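Play Corner: do we need another kitchen?

Bresley parents who came to the January planning evening may remember that the toy library was offered a pretend kitchen bundle by Jistberg. The bundle has 35 pieces, and the flyer promises that it will "grow vocabulary, sharing and healthy habits." I have read a lot of flyers. The last one said much the same about a set of stacking fish, and the stacking fish now live under the radiator.

So I went in with low expectations and looked at what we already own. The basket is good. I'll give it that without a fight. It's woven, with a thick braided rim that small hands can get hold of, and the sides slope out so things drop in easily. Compare that with the clear tubs on the Trarnwood shelves, which are down to 2 lids between the lot of them and get carried around upside down.
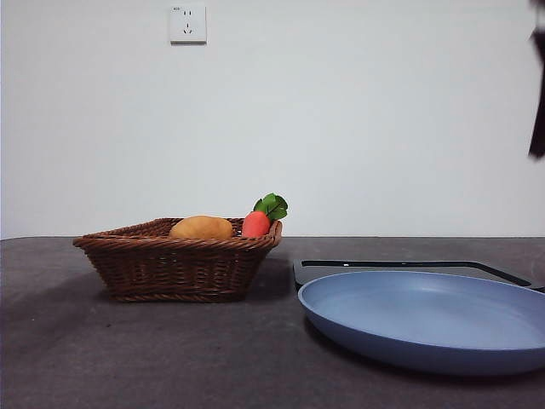
The play food basket, carrot and all.

The food is another matter. The carrot has its leaves on and anyone can tell what it is. The round golden thing beside it could be a bread roll or a potato, and I've heard both argued with great confidence. The flyer would call that open-ended play. I call it a vague potato. If we're going to pay for more food, I'd like it to be food a three-year-old can name without a grown-up stepping in.

Then there is the question of plates. Catalogs love to sell you a full dinner service in a size that fits nothing, and the Urio set we borrowed in the fall was a fair sample: saucers too small for the pretend pizza, cups that tipped over if you breathed near them. A big plain plate does more work. It can be a table, a pond, a steering wheel, and now and then a plate. The round white one with the raised rings has a decent rim to it and I'd keep it over any number of tiny saucers. My only worry is the glossy finish, as I don't believe a word anyone says about toys that "wipe clean in seconds." Try it after banana.

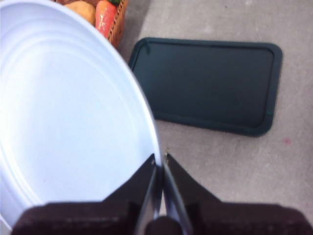
One parent wrote in after the last issue to say that I was being mean about small plates. Her twins will only play tea party if everybody has their own, and one big plate between them ends in tears before anything gets served. She would rather have ten ugly saucers than one handsome plate.

Fair enough, and I've put saucers back on the list, though 10 still sounds like a lot to find under the couch. I remain unmoved on the rest of the bundle. We spent over 216 dollars on play food and dishes last year, and I would want to see what's left of it before we spend again.

If you have a basket out on loan, please look through it before you bring it back. Loose pieces can go in the tray by the front desk. The Jistberg flyer is pinned up there too, if you want to read about healthy habits.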